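Two Arms and a Dinner Table: The Msimang Open Day, Reviewed
By Iqra Ghumman
6 October 2023
14 shares | 3 comments

I have watched plenty of robots weld things and stack boxes, and I like them fine, but I'd never seen one take on the dinner things until the Msimang open day in Plurville. What a treat! I went in for a quick look at the Prustomley two-arm table and stayed so long I missed the last of the sandwiches.

The setup is small. Picture a white table with pale grey walls around three sides and a pair of white and black arms at the near edge, each with a two-fingered gripper. You can stand quite close (bring a friend who doesn't mind being elbowed), and the staff are happy to talk while it's going. They told me the table gets 200 visitors on a good open day, and I believe it, the line was back past the coat hooks.

What they give it to handle is what sold me. Cloth napkins, cutlery, a wine glass, a clear plastic tray. Ordinary stuff, and all of it awkward in its own way. A fork is thin and shiny and lies nearly flat. A napkin has no shape at all until you pinch it, and then it has a different one. I'd been told on the way in that cloth was the hard part, and after watching for a while I was leaning forward in my seat over every fold.

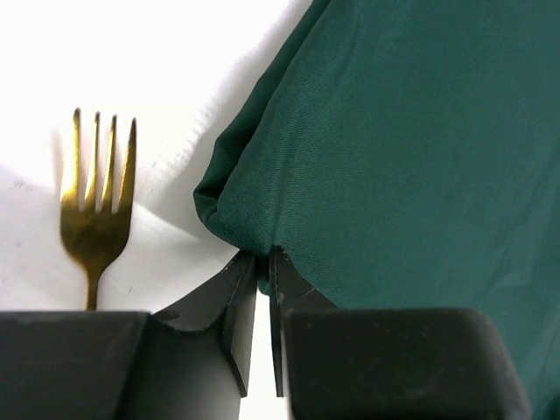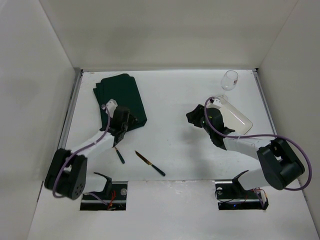
Green cloth and cutlery at the Prustomley table, Msimang open day.

There's a screen off to one side with the close view from the gripper, and I'd say go straight to it. From the floor you see two arms moving about. On the screen you see how narrow the gap between the fingers is, and how little cloth they have to work with, and suddenly you're holding your breath over a napkin.

Now the gripes, and I have 2. The talk runs 40 minutes and the first half is slides. Good slides, but the arms are right there! I'd flip it around and let people watch first. And the sound is poor at the back, so if you're keen on the question period, sit near the front. Someone asked a great one about glassware and I only caught half the answer.

I'd also have liked a printed sheet to take home. My nephew wanted to know how much the arms can lift and I had nothing to tell him.

Would I go again? In a heartbeat. They're planning another one in May, and I've already asked to be put on the list. It's free, the parking is easy, and kids are welcome as long as they stay behind the yellow tape.

Comments (3)

Flandudik
Went with my dad and he talked about the napkins the whole drive home. Agree about the slides. Did you get to see the afternoon run?

Iqra Ghumman
Only the start of it, sadly, I had a bus to catch. Tell me what I missed!

prairie_tinkerer
Is the May one at the same hall? We're coming from out of town and it was a bit of a maze finding the door last time.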